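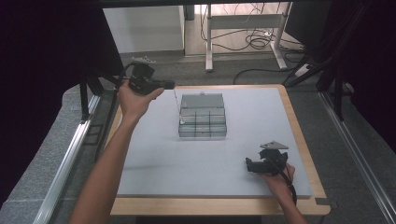
How does a robot learn to put small things where they belong? It studies people doing the same job, over and over, until it has seen enough versions of it to try one for itself.

KAKSIDE, 3 Sep 2020 — Traltden is happy to announce that its Mivance project has passed 3546 recorded examples of everyday hand work, all of them made by people holding a gripper in each hand. The collection will be used to train a learning system for two-armed robots, and it's growing every week!

The newest part of the set deals with sorting and storage. People work at a table with a divided plastic box and small parts, using the grippers in place of their fingers. So far 290 examples belong to this group, and the team can't wait to see what the system makes of them.

"I love this stage of the work," said Neelam Chaturvedi, who leads data collection for Mivance. "Two people will go at the same box in completely different ways — one starts at the back, the other goes for whichever compartment is closest — and we want all of it. The slow tries and the fumbles go in too, with a label so the system can tell them apart."

Each session lasts up to 2 hours, with breaks, and new people get a practice round before anything is saved. Every example is then checked by a second person at the Matheson office. In the latest round, 234 were sent back for new labels, mostly over where one step ends and the next begins.

Recording at Kakside continues through November, when the team plans to begin the first training runs. Folding cloth and closing jars are next on the task list.

Press questions may be sent to the Traltden communications desk.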